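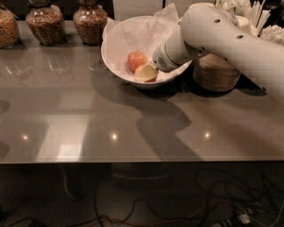 16.7.24

Um neun im Labor, Teodor war schon da und hatte den Planer neu gebaut. Nornen lief nach dem Update ohne Fehlermeldung an. Den Vormittag habe ich mit der Annäherung an die Schüssel verbracht. Das Problem ist seit letzter Woche dasselbe: Der Pfad von oben ist sauber, solange der Rand der Schüssel als Kollisionskörper stimmt. Sobald das Seidenpapier darin liegt, hält die Segmentierung die hochstehenden Ecken für Wand, und der Planer sucht sich einen Umweg über den geflochtenen Behälter rechts daneben.

Ich habe das Papier jetzt als eigene Klasse eingetragen, weich, Berührung erlaubt. Dafür musste ich in der Konfiguration an zwei Stellen etwas ändern, in der Kostenkarte und in der Liste der erlaubten Kontakte. Beim ersten Mal habe ich die zweite Stelle vergessen und eine halbe Stunde in der falschen Datei gesucht. Steht jetzt im Wiki.

Danach die Tiefendaten. Die Gläser hinten links sind weiterhin schlecht. Mal sieht die Tiefenkamera das Glas, mal nur den Inhalt, und auf der glänzenden Platte kommt die Spiegelung noch dazu. Perla hat vorgeschlagen, alles unterhalb der Tischebene einfach wegzuschneiden. Das hatte ich schon drin, aber mit einer Ebene, die bei jedem Bild neu geschätzt wurde und entsprechend gewackelt hat. Jetzt wird sie einmal beim Start geschätzt, über 200 Bilder gemittelt, und bleibt dann fest. Die Deckenlampen, die sich als drei helle Punkte im Tisch spiegeln, maskiere ich vorerst von Hand. Schön ist das nicht.

Mittags mit Jaxon in der Kantine. Er will die Greifplanung ganz auf Fullar umstellen. Ich bin dagegen, jedenfalls bis zur Vorführung bei Pichler. Wir sind nicht fertig geworden mit dem Thema — nächste Woche noch einmal, dann mit Maribel.

Am Nachmittag der Apfelschnitz. Der Detektor kennt Äpfel nur ganz, die Schnittfläche ist hell und geht vor dem weißen Papier fast unter. Der schmale Streifen Schale ist das Einzige, woran er sich halten kann. Schwelle von Hand auf 35 Prozent gesenkt, dann kommt die Box, aber gelegentlich auch eine auf einer Papierfalte. Die Greifpose rechne ich deshalb nicht mehr aus der Box, sondern aus der Maske, mit der langen Kante als Achse. In der Simulation sieht das ordentlich aus.
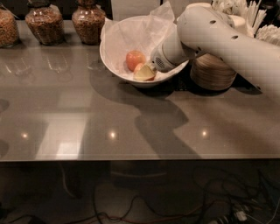
Offen für morgen

Schatten des Arms auf der Platte: Der Helligkeitsabgleich zieht nach, sobald der Arm über dem Tisch steht, und die Farben kippen. Belichtung fest einstellen und Þröstur fragen, ob der Treiber das inzwischen kann.

Logdateien nach Skosley hochladen, vorher die alten löschen, der Platz reicht sonst nicht.

Den Kraftschwellwert beim Absenken in die Konfiguration ziehen. Er steht immer noch als Zahl im Code — von mir, aus dem Frühjahr.

Um halb sieben gegangen. Fahrrad hat hinten wieder einen Platten, also Bus.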